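What Is a Database Backup, and Should You Trust It?

Grown-ups who work with computers love to say, "Don't worry, it's backed up." You should worry a little. Let's look at why.

First, what is a database? It is a very organized pile of facts kept on a computer. A library has one that knows every book and who borrowed it. A game has one that knows your score. Most databases keep their facts in tables, with rows going across and columns going down. If a library called Zollham has 2000 books, its book table has 2000 rows, one for each book.

A backup is a copy of the database, made at one moment and put away. If the real one gets broken, you bring back the copy. That is called restoring.

Sounds safe, right? Now for the part I don't believe.

People say a backup means you can't lose anything. Try it in your head. Say the backup at Zollham is made at 2 in the morning. All day long, kids borrow books. At 5 in the afternoon the computer breaks. The librarian restores the backup, and the database goes back to how it was in the middle of the night. Every book borrowed that day looks like it is still on the shelf. The backup did its job and the facts are still gone.

Some places fix this with a log. A log is a diary of every change, written in order: Skov borrowed a book about sharks, Darnier brought one back. After restoring the copy, the computer reads the diary and does all the changes again. This works well if the diary was kept somewhere safe. If it was on the same computer that broke, good luck.
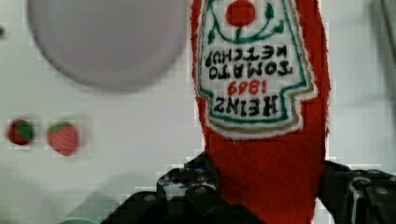
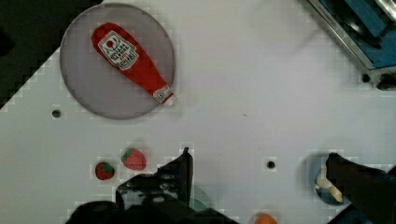

Toy ketchup, twice.
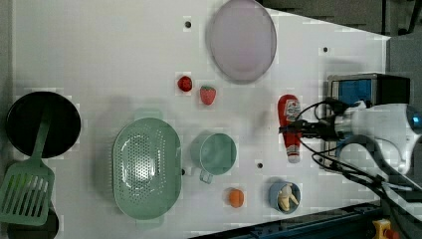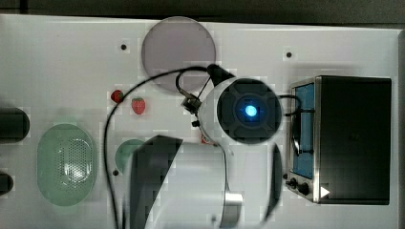
Dulce Ledesma wrote in to say that I was being too hard on backups. Her school lost its whole lunch database one September, 600 names in all, and the backup brought back every one of them. She thinks children should hear about the times it works, too.

Fair enough, Dulce. I'm glad the lunches were saved. But I would still like to know if anyone at the school had tested that backup before the bad day, or if they got lucky.

Testing is the part people skip. A backup is a file, and a file can go bad. Maybe the disk filled up halfway through the copying. Maybe someone set the computer to copy the wrong folder, and it has been carefully saving an empty one every night. The screen can say "Backup complete" in nice green letters and still leave you with a file that won't open.

The only way I know to find out is to restore it. You don't do this on top of the real database! You do it on a spare computer, and then you look. Are all the tables there? Does the book table have as many rows as it did when the copy was made? Pick one book you know and see if its row is right.

Also ask where the copy lives. If the database and its backup are on the same computer, one spilled drink can get both. A copy in another room is better. A copy in another building is better again, because a flood doesn't stop at the door.

You can try this with something of your own. Make a list of your books or cards on a computer and save a copy on a memory stick. Add two new lines to the first list. Now open the copy and look for those two lines. They aren't in it. How often would you need to make a copy so that you never lost more than one day of changes? What about one hour?

Next time somebody tells you it's all backed up, ask them when they last restored it. Watch their face while they think.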